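Fengate desk, workshop notebook – June
Order routing test, Pranness platform, build 433

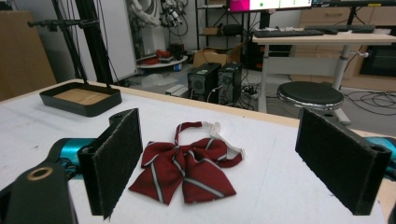

The second routing test on the Pranness demonstration account was completed at 14:20. A total of 400 limit orders was submitted through the Tovar gateway, of which 40 were returned with a stale price message. The instrument list used made-up retail stocks, and the icon for the clothing group is to be the red bow tie with diagonal stripes. Mr Kushnir has confirmed that the margin figures agree with the ledger.

Rejected orders are to be sent again with the price check set to 2 seconds – the present setting is too short for the overnight feed. L. Marchetti to review the log before client accounts are moved across.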